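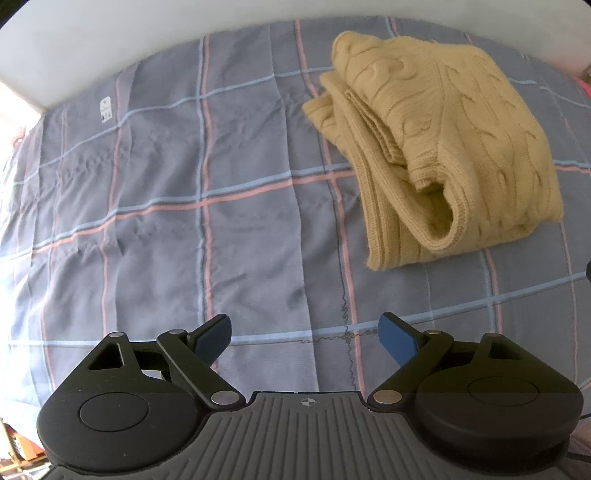 Speaker notes — "The sweater that stopped the line"
Felamari spring meetup, short talk slot
Riet Dierckx

Open with the question: who has ever lost a fight with a sweater? Wait for hands.

So, the task. Fold a knit sweater on a bed. That's it! One bed, one mustard-yellow cable knit, one policy trained on 188 folds. I love this task because everybody in the room already knows how to do it.

Slow down here. Cable knit has ridges, and ridges are lovely to grip. Fingertips close, they find a braid, they hold. Our early success numbers were great and we were very pleased with ourselves.

Then run 16. Tell it in order, don't rush:
— arm goes in for the cuff, gets the cuff
— a loop of yarn works its way into the joint behind the left fingertip
— policy says open, fingers open, sweater stays
— arm lifts anyway, and now it's carrying the sweater AND dragging the duvet cover
— Koen reaches in to free it

Pause. That last line is the one that matters. Koen Boersma is fine, he's sitting in row two, wave Koen. But the arm was still live. He had his hand next to a joint that was trying to open again, and it retried 11 times before Zuzanna hit the stop.

Why did it keep trying? Great part of the story, take your time. The controller checks finger position. Fingers said open, so as far as it knew the sweater was gone. The camera check said sweater still there. Two checks that disagreed, and our code handled that by going back to the top of the release step. With no limit! I wrote that loop. Own it, people laugh, it's fine.

What we changed:
Retry limit is two, then the arm holds still and beeps.
If the wrist force goes over the limit during a lift, motion stops and stays stopped until a person resets it.
Thin sleeves over the joints. Roel De Smet cut the first ones from a bike tube and they worked so well we kept the shape.
Hands stay out until the power light is off. It's taped to the bed frame in big letters now.

Numbers if asked: 300 runs since, same kind of knit. Yarn still catches now and then. The arm has stopped every time it did. Don't say "solved."

Likely questions:
Would a smooth sweater be safer? Less snagging, more slipping. Different talk, ask Cor Cuypers.
Does the plaid cover confuse the camera? We wondered too. The log doesn't point that way, but we haven't tested it on a plain one. I'd love to.

Last thing: thank Zuzanna for the fast thumb. Sleeve pattern is free, come find me at the break.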